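Moving the blog off shared hosting

Last August the hosting company that had carried this site for years changed its pricing, and I decided to generate the pages at home and upload the results as static files. The old setup was a PHP content system with a MySQL database behind it. It held 602 posts and 3,047 comments, most of the latter attached to a single article on bleeding radiators.

The export was the slow part. The system's own export tool produced XML with two layers of escaping, so an ampersand in a title came out as five characters plus another four. I gave up on it and read the tables directly. A short Python script pulled each post, converted the body to plain text with light markup, and wrote it to a file named after its original slug. Dates were stored in local time with no offset, which put anything published after eleven at night in summer on the wrong day once converted. I fixed those with a lookup against the clock-change dates.

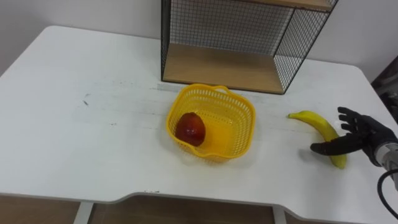 Wire-mesh shelf unit on the white table, against the wall.

Links took longer. The site had used three different URL patterns over its life, and the oldest relied on query strings. I wanted every one of them to keep working, so I built a redirect map from the server logs. Of the old addresses that had been requested at least once in the past year, 536 needed an entry. Rachid Mahrous suggested a pattern rule for the middle group, and that cut the file down a good deal. The query-string ones had to be listed singly.

For the generator I tried Gresetti first. It is fast but insists on its own folder layout, and its template language has no sensible way to sort by two keys. I moved to Orov, which is slower and plainer. A full build takes 99 seconds on my machine. An incremental build, after editing one post, is short enough that I have not timed it. 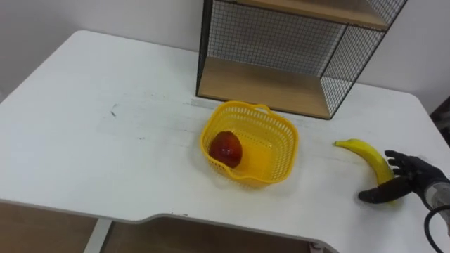
The same shelf unit, with its two light wooden shelves and mesh sides.

Comments are now frozen. Each old thread is printed as static text beneath its post, and new remarks come by email. Clementina Antunes asked whether I would add a comment service instead. I looked at two and both loaded more script than the rest of the page put together, so no.

Two things remain broken. The search box is gone until I find an index format that stays small, and footnotes in posts from before the second redesign still point at the top of the page. The feed address has not changed, though some readers will have seen a batch of old posts marked as new – the identifiers had to be rebuilt, and I missed the setting that would have kept the originals. It should not happen again unless I change generator.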